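Kitchen & Laundry > Fabric Care > Dyeing at Home

How to Bring Faded Black Clothes Back to Black

By Oanh Khổng
23/08/2023

Filed under: Dye Pot, Mending, Cotton & Linen

My favorite black T-shirt went the color of a wet sidewalk sometime last year, and I kept wearing it anyway. Then I overdyed it on a rainy afternoon in Sturnport and got my shirt back! I've done a whole pile of things since (jeans, napkins, a canvas apron, my brother-in-law's work pants) and I love this job more every time. You need a big pot, a packet of dye, salt and an afternoon at home.

Check the label first

Cotton, linen, rayon and hemp all take an all-purpose dye beautifully. Wool and silk will take it too, but they want vinegar in place of salt and a very gentle hand. Polyester mostly shrugs it off, so a shirt that's half polyester will come out charcoal at best. Look at the stitching as well. Lots of cotton clothes are sewn with polyester thread, and that thread stays whatever color it is now. On a faded black shirt the thread is usually still black, so you're in luck.

What you'll need

A stainless steel pot big enough for the clothes to move around freely
Black all-purpose dye (I use Andach powder, one 20 gram packet per T-shirt, two for jeans)
Plain table salt, 500 grams for a full pot
A squirt of dish soap
Rubber gloves, tongs, and a long spoon you'll never cook with again
Old towels for the floor and counter

Weigh the clothes dry before you start. My last batch, two shirts and an apron, came to 716 grams, and that's as much as my pot can handle. Crowding gives you blotches, and blotches on black are sneaky — you don't notice them until you're out in the sun.

Wash, even if it's clean

Run everything through a hot wash with detergent and no softener. Deodorant, body oil and old softener all block dye. Leave the clothes wet afterward, because wet fabric drinks the color in evenly and dry fabric grabs it in patches.

The dye bath

Fill the pot two-thirds full and bring it just below a simmer. Stir the powder into a jar of very hot water until there isn't a speck left (strain it through an old stocking if you're fussy like me), then tip it into the pot with the dish soap. Test it on a paper towel. If the towel looks purple or brown, add more dye.

Now lower in the wet clothes, unfolded, and stir. Keep stirring for the first ten minutes, slowly, turning things over and pulling sleeves open with the tongs. Then add the salt, pouring it into the water and never straight onto the fabric. After that, keep the heat steady for an hour and stir every few minutes. I put on a podcast and it flies by.

My friend Tuấn Dương turns off the heat at the end and lets his clothes sit in the pot as it cools, and I've started doing the same. The black comes out so deep!

Rinse, and rinse again

Start with warm water and go cooler as you rinse. It takes longer than you'd think. Keep going until the water is clear, then wash everything alone in cold water with a little mild detergent. Dry it out of the sun and fold it once it's fully dry.

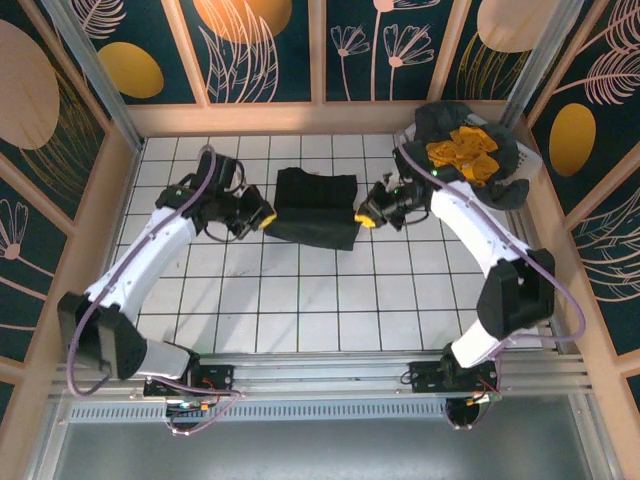 Will the new black rub off on other things?

A little, for the first few washes. Wash dyed pieces with other darks until September if you're starting now, and press a damp white rag against a seam before you trust them with anything pale. If the rag stays white, you're fine.

Keeping it black

Turn clothes inside out, wash them cold, and skip the long tumble dry. Heat and friction are what turned them gray in the first place. I use Clanness liquid for darks, half a capful, though any mild detergent is good.

Clean the pot right away with scouring powder, and wipe the sink before the splashes set. Mine still has one gray freckle by the drain from the napkins.

Next up in the dye pot: a pair of linen curtains, in navy.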